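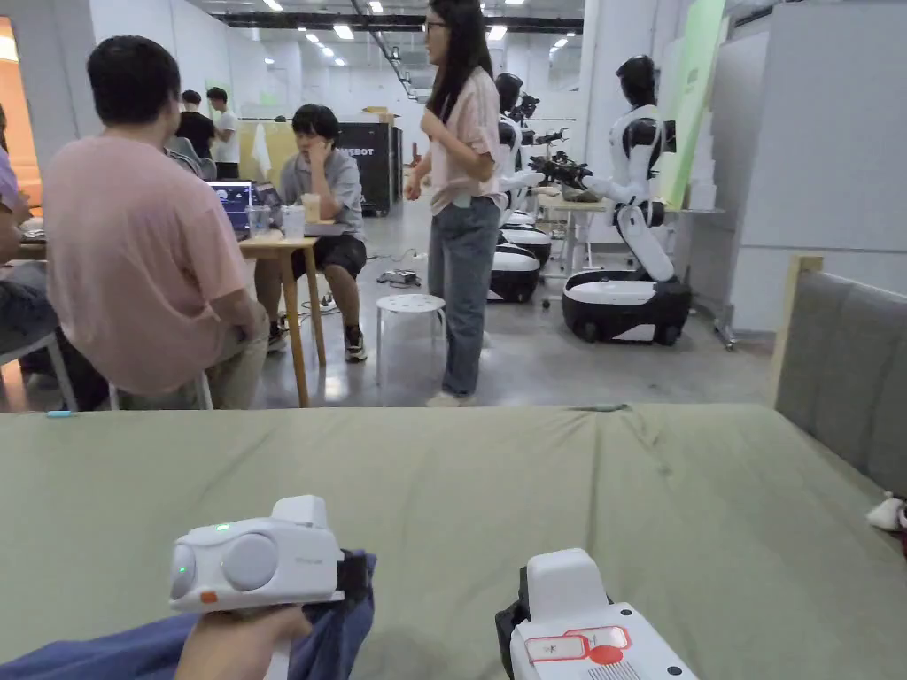 I caught the writer of Clirnitz on a video call in August, at some awful hour of the morning for one of us (me, it was me), and the first thing I asked was why a comic about a salvage crew spends its whole second issue stuck in a lift.

"It was cheaper to draw," she laughed. "No, look, I love a space battle as much as anyone, but I wanted four people who owe each other money and can't leave."

If you haven't picked it up yet, the crew of the Mena are hauling 200 frozen colonists to a moon that's been sold out from under them, and the captain is keeping that to herself. My favourite is Yüksel, the ship's cook, who gets all the best lines and hardly any of the panels. I said so, probably three times.

"Everyone says that! He was meant to die on page 17. The artist sent back this gorgeous drawing of him peeling an onion and I thought, well, I can't kill him now, can I?"

The colours are a big departure from her last book, Stasix, which was all greys and a sort of sickly mustard. I asked if that was her call or the colourist's.

"Hers, completely. I'd written 'gloomy corridor' and it came back pink. I sulked for a day and then rewrote the dialogue to suit, and it's a much funnier scene."

She's scripted 27 pages of the next issue already, which is a problem, as the printer wants 24. I asked what's getting chopped and she groaned and said probably the card game, though she's still arguing for it.

"There's a silent page in there I'd fight anyone over. Just hands and cards. My editor reckons readers will flick straight past it."

I wouldn't! Issue two is in shops now, and the third is due once they've sorted out the page count.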